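Hjaltested Household Textiles Survey: Data Card

Version 3, revised in May
Maintained for Brollura Archive by Laimutė Lill and Védís Frandsen

Summary

The Hjaltested Household Textiles Survey records how table linen, towels, bedding and floor cloths were bought, washed, mended and passed on in the district of Hjaltested. It consists of 400 household records, a set of interview extracts and a glossary of local terms. The records were gathered by interview and by written return. The survey is intended for students of domestic life, local historians and museum staff preparing displays.

Contents of the release

households.csv: one row for each household
items.csv: one row for each textile item reported
extracts.txt: interview extracts, separated by blank lines
glossary.txt: local terms with plain English meanings
changes.txt: corrections made between versions

All files are encoded as UTF-8. Fields in the two tables are separated by commas, and text containing a comma is placed in double quotation marks. An empty field means that no answer was given. The word "none" means that the household was asked and answered that it had no such item. Users are asked to keep this distinction when preparing totals.

Fields in items.csv

household_id: links the item to households.csv
item_type: the general class of item, taken from a fixed list
local_name: the name used by the household, in its own spelling
fibre: main fibre as reported; not tested
source: bought, made at home, inherited, given or unknown
mended: yes, no or unsure
wash_method: as reported, shortened where necessary
present_use: the use to which the item is put now
remarks: free text

The field "present_use" was added in version 2. Many older items are no longer used for their first purpose, and earlier releases gave no means of recording this. A sheet cut down for dusters is entered once, under its first item type, with the later use given in "present_use".

Collection

Interviews were conducted in the homes of those taking part or at the reading room in Endudside, which was open to the survey each Thursday. Interviews lasted around 4 hours where a household wished to go through its cupboards in full, and were considerably shorter in other cases. Written returns followed the same order of questions. Unnur Nørgaard prepared the question sheet and trained the 11 interviewers. Answers were entered by one person and checked against the paper sheet by another.

Personal names, house names and street names have been removed from all files. Ages are given in bands. Extracts were released only with the written agreement of the speaker, who was offered the opportunity to read the text beforehand.

Known limitations

The survey does not represent the district evenly. Farms on the Fekell side are few in number, and households of one person are under-represented. Dates of purchase rely on memory and should be treated with caution, particularly for items described as inherited. Fibre was reported by the owner. The terms "linen" and "cotton" appear to have been used loosely by some households, and the field should not be used as evidence of manufacture.

In version 1, table runners and table mats were entered under a single item type. They have been separated in the present version wherever the remarks allowed. Entries which could not be assigned with confidence retain the older code, TM0.

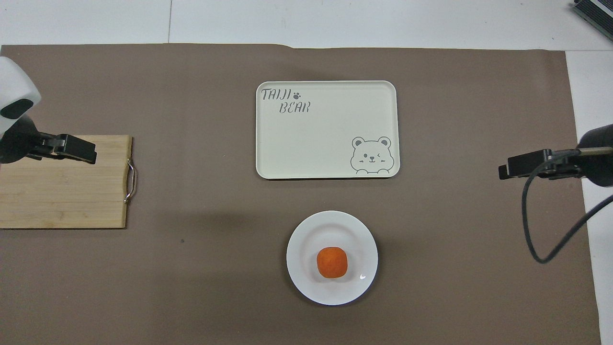 Brollura Archive, Department of Domestic History

Use and citation

The files may be used without charge for teaching, private study and research. Permission is required for reproduction of the interview extracts in a commercial publication. Applications should be addressed in writing to Jytte Laxdal at the Department and should state the extracts wanted and the form of publication.

Users are requested to cite the survey by its full title and version number. Results drawn from different versions should not be combined without reference to changes.txt, as household identifiers were reissued after version 1.

Corrections

Errors may be reported to Steinar Hjaltadóttir, who keeps the list of corrections. A report should give the file name, the household identifier and the wording in question. Spellings in "local_name" are left as supplied and are not treated as errors. Accepted corrections are entered in changes.txt and carried into the next version.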